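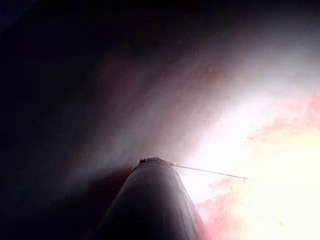 橱柜为什么是一格一格的？

你家厨房里的橱柜，看上去像一件很长的大家具。它在装。它其实是一排箱子，肩并肩站着，脸上统一贴了门板，好让大人觉得钱花得值。

这种箱子叫“柜体”，做橱柜的人也叫它“单元”。拆掉门，剩下的就是两块侧板、一块底板、一块背板，里面再搁一两层隔板。听起来很无聊，可你家的碗、锅、过期三年的胡椒粉，全靠它们撑着。

先说高矮。站在地上的叫地柜，挂在墙上的叫吊柜，从地面一直顶到天花板附近的叫高柜。地柜最累，上面压着台面，台面上还压着电饭锅。吊柜最危险，因为它住在墙上，墙要是不结实，它就得搬家，而且是一下子搬完。所以装吊柜之前，师傅要先敲敲墙，听听声音，再决定用哪种螺丝。

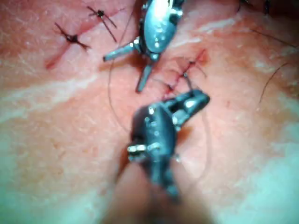 箱子和箱子之间，靠连接螺丝拉在一起。两个柜体并排放好，用夹子夹紧，从里面拧上螺丝，一道缝就合上了。螺丝不能只拧一颗，要沿着缝隔一段来一颗，跟缝伤口差不多：照片里那道发红的细缝上，黑线也是一个结接着一个结，线头剪短了，叉开着。区别是橱柜的螺丝头上可以盖个小塑料帽，假装什么都没发生过。

门板是另一门学问。一扇门要能开能关，还不能蹭到邻居，这活归铰链管。铰链上有几颗小螺丝，一颗管左右，一颗管前后，还有的管上下。你把“左右”那颗拧半圈，门就挪一点点，小得几乎看不出来，但大人会蹲在那里看上二十分钟，然后说：“还是歪的。”

有一套叫 Hultow 的厨房，是装在 Skadville 一间小房子里的，地柜加吊柜一共 20 个，门板却怎么调都对不齐。师傅拧了一上午，最后拿出水平尺一量，地是斜的。门没有错，铰链也没有错，白白挨了一上午的骂。后来把柜脚一只一只调平，门自己就齐了。

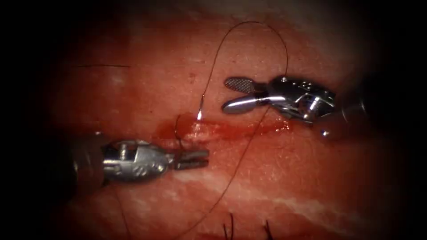

柜脚就是藏在踢脚板后面的那几根短腿，能转，转一转就变高或变矮。调柜脚的地方又低又窄，手伸进去，眼睛就看不见了，只好拿一件细长的工具去够。干细活的工具常常长成这个样子，像照片左边那件手术器械，一根深色圆杆，前面接着银色的“手腕”，最前头是一副合拢的小钳口。调柜脚的扳手没有那么体面，多半沾着灰，用完还会滚到柜子底下，和你去年丢的那颗弹珠做伴。

好，现在来做一道让大人头疼的题。师傅用激光测距仪量了一面墙，宽 1570 毫米。你想放三个一样宽的柜子，每个 487 毫米，三个加起来是 1461 毫米，还剩 109 毫米。这 109 毫米放不下柜子，放得下一窝灰尘。

怎么办呢？一个办法是装一条“封板”，就是一块和门板同色的窄板，把空隙挡住。另一个办法是定做，把柜子做宽一点，让它正好填满。定做的好处是不浪费地方，坏处是要等，而且量错了就没有人可以怪。也有人把空隙改成一个细长的抽拉格，用来放托盘和砧板。

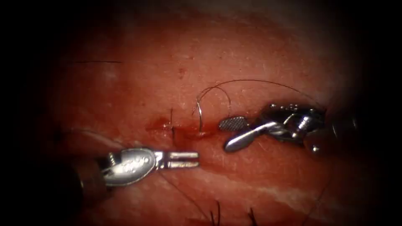
不管选哪一种，都要记得给墙留一点余地。墙看着是直的，可上头和下头的宽度常常不一样，柜子做得太满，最后一个就塞不进去。Cardoso 橱柜店的师傅量一面墙要量三次，上、中、下各一次，然后按最小的那个数来做。

抽屉也要说两句。抽屉走在两条滑轨上，好的滑轨会在最后一小段把抽屉轻轻接住，慢慢收进去，所以你怎么使劲摔，它都不响。生气的时候这一点很扫兴。Teneck 牌子的样品册里光拉手就有 204 种，大人翻了两个晚上，选了第一页的第一个。

想自己看看的话，可以打开家里的一扇柜门（先问一声），找一找铰链上的螺丝、侧板上一排排的小圆孔，还有连接两个柜体的螺丝帽。小圆孔是用来插隔板钉的，隔板想放高就插高一点，想放低就插低一点。挪之前请把碗拿出来。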